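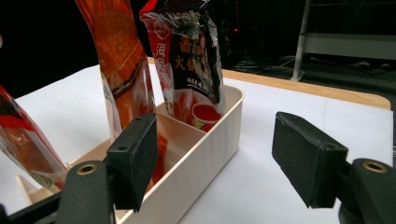

Good evening, everybody, and thank you for coming out to Lullport library in November, when you could be at home with your feet up. My subject tonight is packets. I mean the flat, slippery, shiny ones that never stand up by themselves and that breed at the back of the cupboard when the lights are off. I have been sorting other people's kitchens for a good many years now, and I can tell you that jars look after themselves and cans look after themselves, but packets need a home with walls. A plain cream-colored organizer box with a divider in it will do very nicely. Look at the hotpot seasoning standing up in the back compartment, with its big yellow-orange characters facing out, and the tall orange-red one beside it, well above the rim. You could find either of those with a pan already on the stove and one eye on the children.

(Pause. Ask who has a packet drawer at home. Wait for the hands, there are always more than you expect.)

How I came to this

Tell the Pellgate story, but keep it short this time. I was helping Ghizlane Ragab move out of her apartment on Pellgate, and we got to the last cupboard at a quarter to midnight, both of us worn out. There were 73 packets in it. Soups, sauces, yeast, gravy, a jelly mix neither of us could account for – and two open packets of the same curry paste powder, each with its own clothespin. She sat down on the floor and laughed until she had to wipe her eyes. When we had gone through them all, 44 went in a shopping bag to come with her, and the rest we let go. She still sends me pictures of that cupboard, bless her, and it still looks lovely.

Take everything out first

I know you want to go straight to the boxes, everybody does, and the stores would love you to. Please don't buy a thing yet. Clear a table, a good pale one if you have it so the print shows up, and bring every packet out to it. Then pick them up one at a time. Hold each one up, turn it to the light, find the date, and say out loud what you would cook with it. If you can't think of a meal, put it to one side and come back to it after coffee.

Shiny wrappers are a nuisance for reading dates, so tilt them until the glare slides off. A picture on the front helps too. The one coming up has a bowl of red sauce on it, and even if you don't read Chinese you have a fair idea what sort of supper you're in for.

(Slow down here. Last time at Veler I rushed this part and Moataz Abou Zeid had to ask me to go back.)

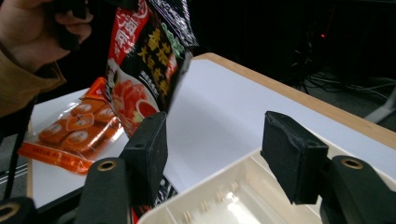
Choosing and filling the box

Measure your shelf, then measure your tallest packet, and only then go shopping. The box should come at least halfway up the packet or it will flop over the front like a tired tulip. I like a divider, and I like having two boxes if the shelf will take them, one for meals and one for baking.

Fronts facing you, tall ones at the back. Small packs that come together inside a bigger clear bag can stay in their bag until you open it. After that I stand them up with the others, though Moataz keeps his in a mug and I have stopped arguing.

Leave a bit of room. You want to be able to get your fingers in and flick through, the way you used to flick through records at Shawky's shop on the harbor, those of you who remember it.

Keeping it going

New packets go behind old ones of the same kind. Once a month, before you write your shopping list, pull the box out and plan one supper from whatever is nearest the front.

(Questions. Somebody will ask about spice jars – say that's the spring talk. Sign-up sheet is by the door, and remember to bring the pen back.)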